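Key escrow without the escrow: a firmware engineer on who should hold the signing keys

The engineer who looks after code signing at Stumanard does not want to be named, and the reason is written into the contract. Anyone with access to the company's root keys is asked not to advertise the fact. We spoke for a little over two hours on 18th December, mostly about why the company has rebuilt the way it signs firmware, and why it has twice declined to give a copy of its signing key to a customer.

Stumanard makes controllers for building access, pump stations and light industrial equipment. Each controller checks a digital signature before it accepts new firmware. If the signature does not match a public key fixed in the chip at manufacture, the update is refused. The scheme is ordinary, and the engineer says the cryptography is the least interesting part of it.

"The maths has been fine for years. We use a standard elliptic curve signature and a standard hash, and we didn't write either of them. What we did write was the procedure for who can ask for a signature, and that was the weak part."

Until last April, the procedure came down to a build server with a key file on it. The file was encrypted, but the passphrase sat in a configuration script on the same machine, so that overnight builds could run without anyone present. An internal review found that 22 accounts could read both.

"Twenty-two is a lot of people to trust with something you can't revoke. Some of those accounts belonged to contractors who had finished. There was no sign of misuse, but there was also no log that would have shown it, so I don't put much weight on that."

Revocation is the difficulty the engineer kept coming back to. A web server with a leaked key can get a new certificate in an afternoon. A controller bolted inside a pump station may have no network connection at all, and the key it trusts was set when the chip was made. Stumanard's older units hold one public key and have no means of accepting another. Units built in the past few years have two slots, the second left for a replacement that has so far not been needed.

The replacement system is called Zesa internally. The private key now lives in a pair of hardware modules kept at separate sites, and was generated inside the first and copied to the second under a split wrapping key. A build server can submit a hash and get a signature back, but only after two people have approved the request with their own tokens. Development builds use a different key, which production controllers do not trust.

"Developers were worried about speed, and fair enough. They sign all day. Once we split off the development key, the number of production signatures turned out to be small. We did 263 in the first period we measured. Two people can approve that many without it becoming a rubber stamp."

Would they notice if it did become a rubber stamp? The engineer thought about this for some time.

"Partly. We record how long each approver has the request open. If someone approves in three seconds, they haven't read the change list. I can see that in the log, and I've had that conversation. What I can't see is whether a person who had it open for ten minutes was reading it or making tea."

The harder subject was government access. Stumanard sells into several countries, and a tender for one public contract included a clause asking that the supplier lodge its firmware signing key with the purchasing agency, to be used if the supplier failed or if "operational necessity" required. The engineer would not say which country. The company asked for the clause to be removed and, when it was not, withdrew its bid.

"I understand what they were after. If we go broke, they've got controllers they can't patch, and that's a legitimate worry. But a signing key isn't like a decryption key for one customer's data. The same key covers every unit of that model, wherever it was sold. If I hand it to one agency, I've handed that agency the ability to put code on everyone else's equipment."

Stumanard's counter-offer was to fix a customer-specific public key in the second slot at manufacture, with the customer holding the private half. The customer could then sign for its own units and no others. The idea came out of an earlier job with Yokoyama, a distributor that wanted to load its own firmware on a batch of 2,000 door controllers. It costs more, as the batch has to be kept separate through production and repair, and it gives the customer a key to look after.

"That last bit is where the conversation usually stops. People like the idea of holding the key until they have to say which cupboard it will live in. I've had a draft key management plan come back to me with a shared mailbox as the custodian."

Smaller equipment makers have asked whether they could use Zesa as a service. For now the answer is no. The engineer points them instead to Ziltuvetti, an open tool that does the request and approval steps and can talk to most hardware modules. Stumanard contributes fixes to it - mainly in the audit log, where timestamps were once recorded in local time and became ambiguous whenever daylight saving ended.

Asked what a small firm should do first, the engineer was brief. "Find out where your key is. List every copy, including backups. Then list who can read each one. Most places haven't written it down, and you can do it with a pencil."

The next piece of work is a rehearsal. Stumanard plans to act as though the primary key has been lost and move a test group of controllers to the second slot, using only the written procedure and staff who did not write it. The engineer expects the document to be wrong in places, and has asked to be kept out of the room.

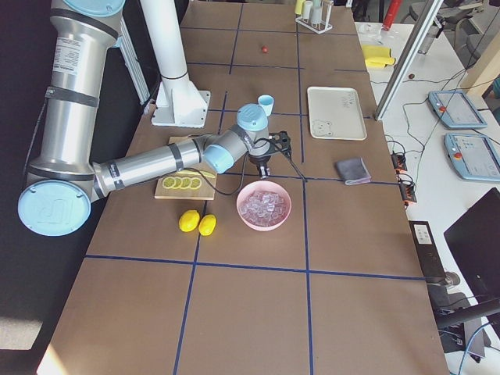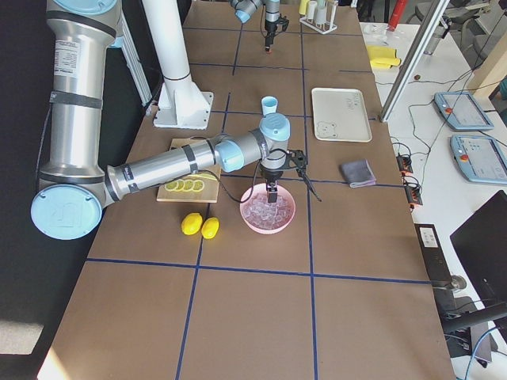
Robot arm with a two-finger gripper at a paper-covered table with a pink bowl and a cutting board.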